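Minutes of the November get-together, Tamard Basket and Household Circle

Typed up by me, your secretary for this month, from four pages of scribble and one napkin. If I got something wrong, shout and I'll fix it before the next one.

We met in the back room at Vinosico, as usual, and got going at 7:10 in the evening once the chairs were found. The radiator was on full and stayed on full, so the window was open by the second item.

Last month's minutes

Read out, mostly over the noise of the kettle. One correction: the cane we talked about ordering was the flat kind, and I had written round. I've changed it. Otherwise everybody was happy with them and we moved on.

Money

We have 71 dollars in the tin. That's after paying Vinosico for the room and buying a new pair of side cutters to replace the ones that went missing in the spring. The old ones turned up as we were discussing it, in the bottom of the biscuit box, so now we have two pairs. We agreed to keep both.

Materials order

This took the longest. Wivida has put out a new price list and if we order 100 dollars' worth or more we don't pay for delivery. We don't have 100 dollars, as you'll have noticed from the item before. The suggestion was that people who want cane for themselves add it to the group order and pay up front, and I think that gets us there easily. I want two coils myself, and four other hands went up! Please put your amount on the sheet by the door. I'll send the order in when the total is high enough and not before, so don't wait for me to chase you.

There was a side discussion about whether Wivida's seagrass is as good as it used to be. Opinions were strong and went on a while. The people who use it for chair seats say yes, the people who use it for baskets say it frays at the ends. We left it there and will order one small bundle so everybody can have a go.

The holiday table at Tăng

Tăng has offered us a table at their holiday market again – same spot as last year, beside the coffee. We said yes before I had even finished reading out the message. The table fee is 40 dollars, which comes out of the tin, and yes, that leaves us a bit thin until sales come in.

What we'll sell: bread baskets, small trays for keys and mail, and whatever else people finish in time. No lidded things this year, they didn't move. Pricing stayed open. Some of us think we charge far too little for the hours that go in, and others don't want to carry everything home again like we did the year before last. I'm in the first group, for the record. We'll settle it next time with the pieces in front of us.

We also want tags. Brown card, string, and a line on how to care for the basket. I offered to write them, which I regretted by the time I got to my car, but I've started.

Drawer and shelf baskets

The topic for the evening was using baskets around the house in place of plastic tubs, and we had a really good chat about it. We passed the sample basket around and everybody had a look at the rim.

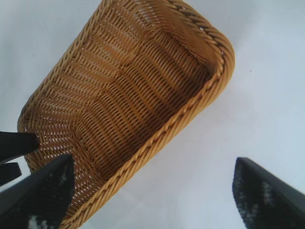 The sample basket, with its braided rim and ribbed floor.

Points people made, in no special order, as I wrote them down:

A rectangle with rounded corners wastes a little room on a shelf but is much kinder to your knuckles when you reach in.

Crumbs and dust work their way into a weave like this one. Turn the basket over and tap it outside, then go over it with a dry paintbrush. One of us swears by an old toothbrush for the braid.

If it's going to hold bread, put a cloth in it. If it's going to hold socks or anything knitted, also put a cloth in it, or you'll be picking snags out all winter.

Don't keep wicker on top of the fridge if your kitchen gets steamy. I do this at home and I'm not moving it, but I was told off.

Measure the shelf before you start. This was said with feeling.

We then got onto rims, and whether a twisted, rope-like one is worth the extra evening over a plain wrapped edge. Most of us thought yes for anything that will be picked up a lot. We'd like to spend the whole January session on rims, with practice pieces, so bring whatever leftover lengths you have.

Other business

The soaking tub needs a new plug. I'll get one.

Could whoever borrowed the blue pattern folder please bring it back – 3 people have asked me for it.

Tea and clean-up rota is on the door next to the order sheet. There are gaps on it.

We finished at 9:05, and the next meeting is same place, same time, with your finished pieces for Tăng and your cane money.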